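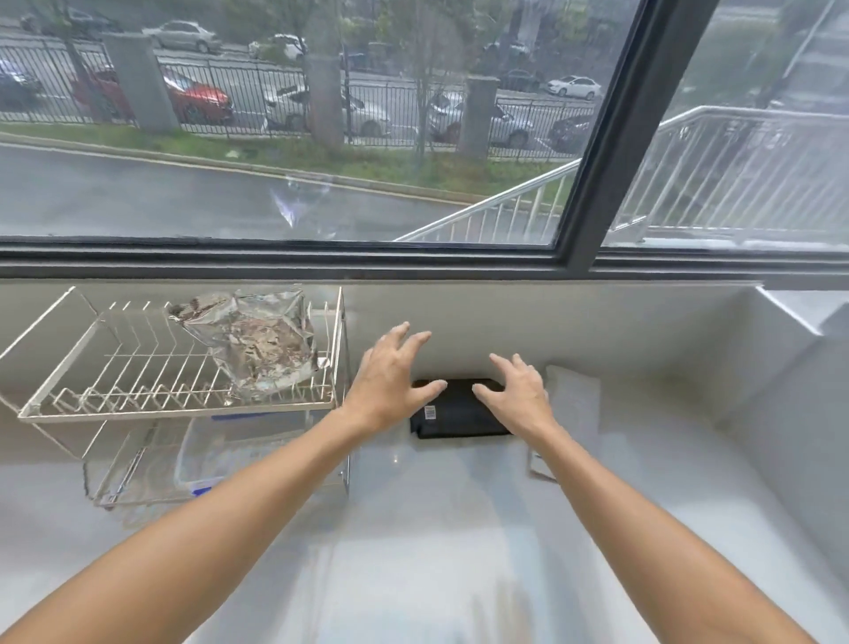 Flesto support replied that a two-tier Velley rack should sit flat with all the feet touching the counter, and asked for it to be emptied before anything else is checked.

**Ticket 1151**
**Product:** Velley dish rack, two tiers
**Bought from:** Mercado, Merham store
**Problem:** rocks on the counter, upper tier leans toward the sink side when loaded
**Status:** closed

**Original report**

The rack rocks when I put plates in the upper tier. It does it with five plates and it does it with two. The counter is glossy and the whole thing also creeps toward the front edge over a day or so. I put it together from the leaflet and there were no parts left over. Kitchen counter, under the window.

**Sunday, morning**

Took everything off the rack and wiped the feet and the counter. Pressed on each corner of the upper tier in turn. Back left corner drops a little, the others don't. Turned the rack end for end and the drop moved with it, so the counter is level enough and the fault is in the rack.

**Sunday, later**

Looked at the joints where the end supports meet the lower tier. One was not pushed all the way home. There was a gap I could get a fingernail into. Leaflet step 5 says to press until it clicks, and I don't remember a click on that side. Took the upper tier off, put a folded towel under the joint and pushed down hard with the heel of my hand. It went in. Put the upper tier back on.

Pressed the corners again. No drop.

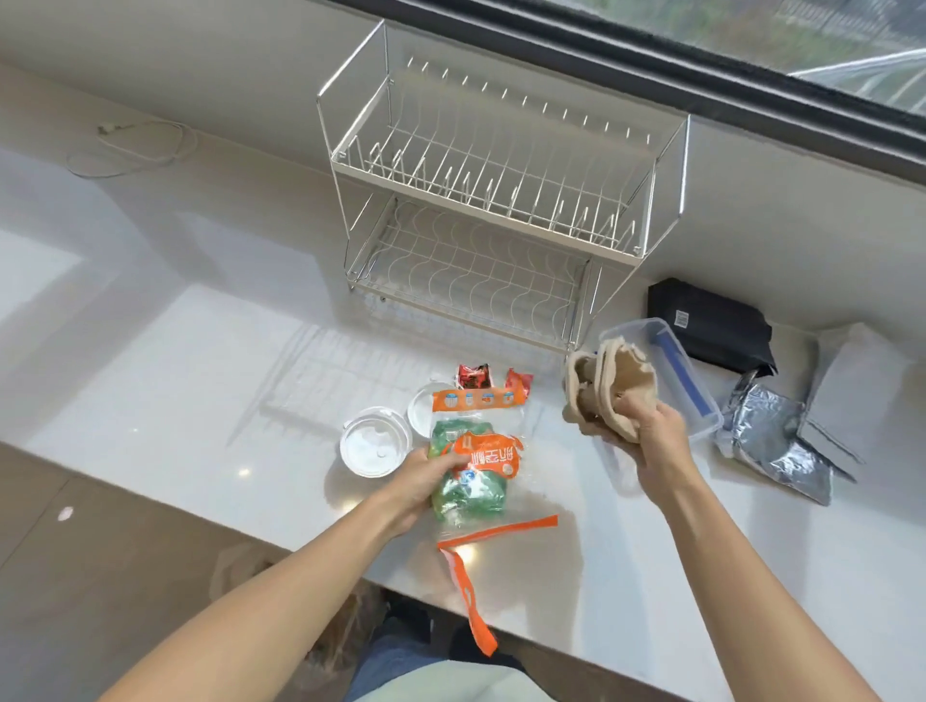
Can the plates go straight back in after the joint is reseated?

Put in a few at a time, starting from the middle of the upper tier, and check the corners again once it is full.

**Load test**

Filled the upper tier with dinner plates and left it for 20 minutes. No lean. Added a pan of 700 grams on the left end, where it was worst before. Still no lean. The lower tier had bowls and lids in it and they stayed put.

Creeping is better but not gone. It moved some 5 millimeters overnight. Support offered a set of rubber feet and I said yes to those.

**Follow-up**

Feet arrived. They are a tight fit and go on easier after a minute in warm water. Dry them before the rack goes back on the counter. No movement since, with the rack loaded every evening.

Support closed the ticket. I asked them to add a drawing of the seated joint to step 5, and they said they would pass it on.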